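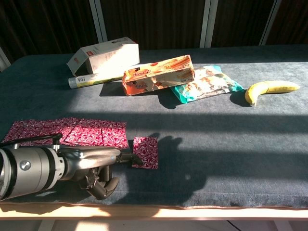

Parnivgate Community Rooms, kitchen and hall check
Checked by: Kagiso Hlongwane
Date: 21 April 2018

Mark each line OK, Fix or N/A. Comments go underneath, with initials.

## Doors and exits

- [x] Front door opens fully from inside: OK
- [ ] Side exit clear: **Fix**
 - Stacked chairs in the passage again. Moved to the store. KH
- [x] Exit signs lit: OK

## Fire

- [x] Extinguishers on brackets, pins in: OK
- [x] Fire blanket by cooker: OK
- [ ] Alarm test from call point 16: **Fix**
 - Sounder in the hall is fine, the one by the toilets is faint. Reported to Bensaid, job no. 947. KH
- [x] Log book up to date: OK

## Electrical

- [x] Plugs and leads, visual check: OK
- [ ] Urn: **Fix**
 - Outer sheath has pulled out of the plug. Labelled and taken out of use. Do not put it back until it has been rewired and tested. KH
 - New plug fitted, still needs the test. AB
- [x] Portable heater, 3,000 W: OK
 - Wall socket only, never on an extension lead.

## Kitchen

- [x] Fridge at 5°C or below: OK
- [ ] Dry store off the floor: **Fix**
 - Two sacks of flour on the tiles. Shelf bracket is loose, so they can't go back up yet. KH
- [x] Hot tap, guard and warning label: OK
- [ ] First aid box: **Fix**
 - No blue plasters, and the eyewash is out of date. Adel Benjelloun to order.

## Hall

- [x] Floor dry, no lifting tiles: OK
- [x] Folding table catches: OK
 - The Steletti ones are stiff. Keep fingers clear of the hinge.
- [ ] Window restrictors: **Fix**
 - One missing at the car park end. Window locked shut, key in the office.

## Carried over

Step edging at the back door, quoted at £1,380 by Pullska. Still waiting for a start date. Tape renewed in the meantime.

Next full check: August. Urn and first aid box to be looked at before then.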